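Hesside Bamboo Tile Sleeping Mat

Product code: 1467
Sold by Lozano Home

The Hesside is a summer mat that lies over your usual bottom sheet. Small bamboo tiles are strung on cord, so air can pass between you and the mattress on close nights. Most people put it on in June and take it off when the heating comes back.

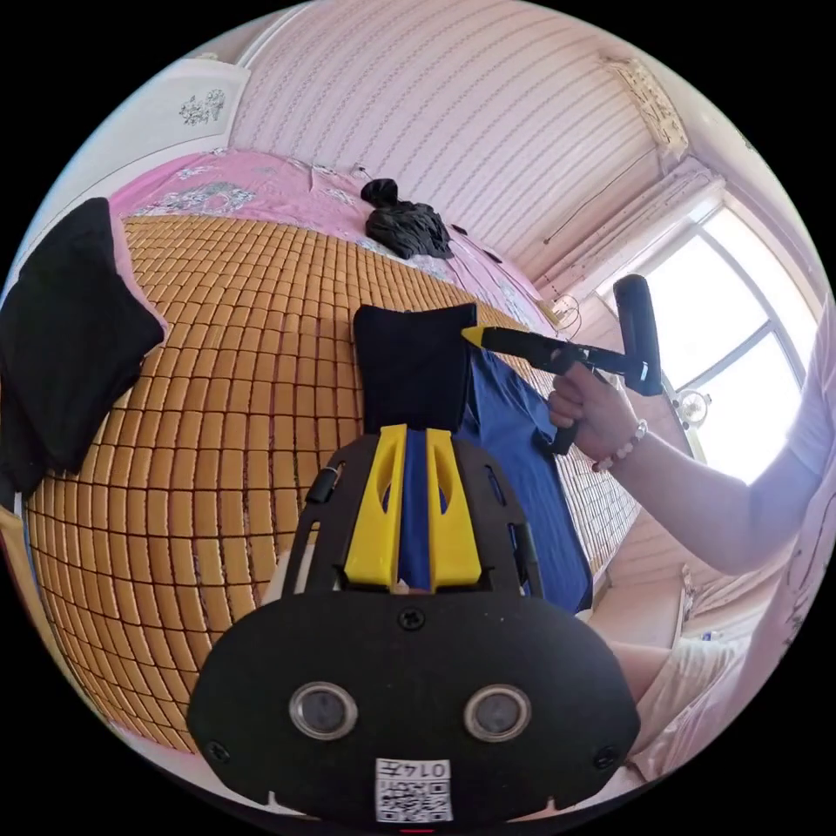

Size and weight

The double measures 153 cm across and weighs 11 kg, so allow for two people when turning it. A single is made to order by our Flilturley workshop. Neither size has elastic or corner straps. The mat stays put under its own weight on a flat mattress, but it is not suitable for adjustable beds.

Before first use

1. Unroll the mat and leave it flat overnight.
2. Wipe both sides with a damp cloth and let it dry in the shade.
3. Check the cords at the edges and trim any loose ends.

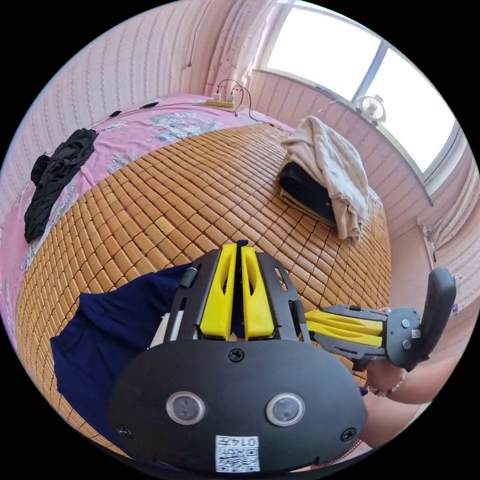 4. Lay it smooth side up with the rows running across the bed.

Care

Do not machine wash or soak. Wipe along the rows with cool water and a drop of washing-up liquid. The tiles darken a little with use. Grumura bamboo oil can be used once a year on the smooth side.
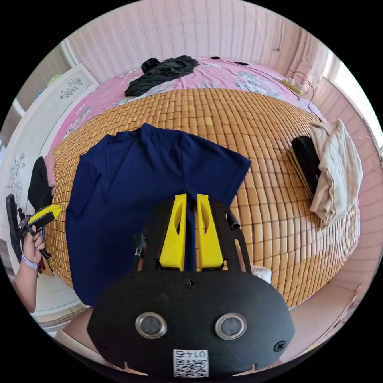 Bamboo tile mat over a floral sheet, with a navy T-shirt laid flat.

Storage

Roll the mat with the tiles facing out. Keep it off concrete floors.

Repairs

Snapped cords are mended free for 2 years. Write to Murray Ouellet at the workshop, quoting the product code. Return postage is charged at cost.

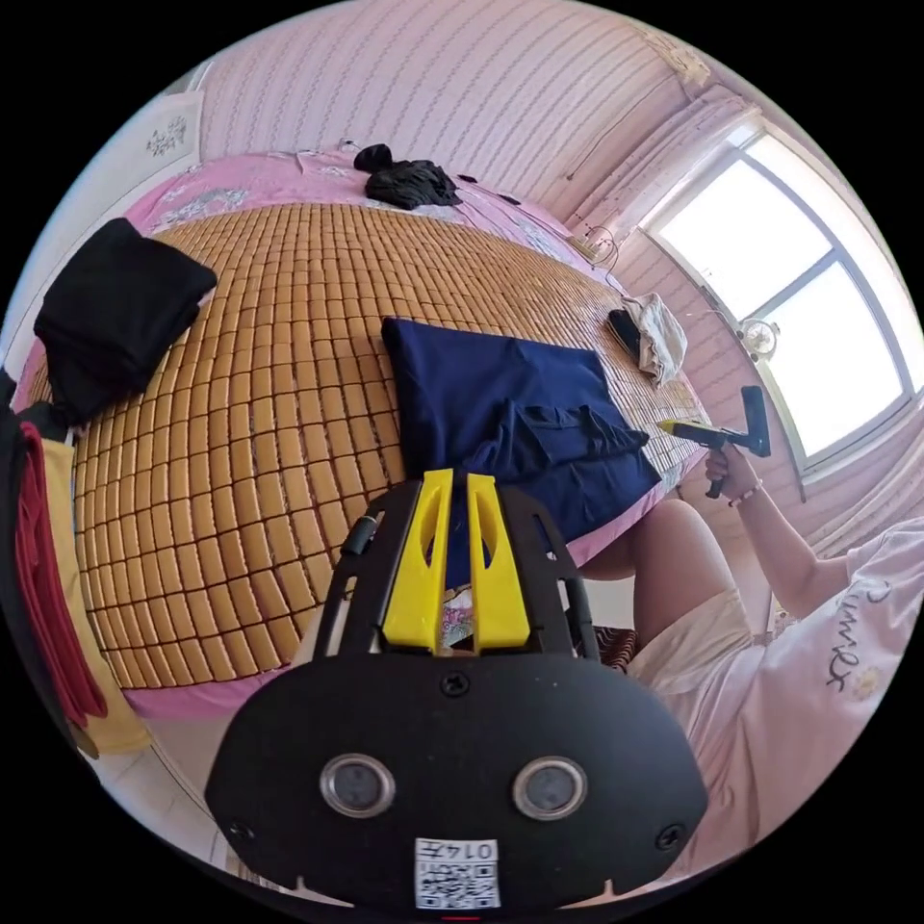
Tan and honey-coloured tiles on a pink bedsheet.

Spare tiles and cord are sold separately.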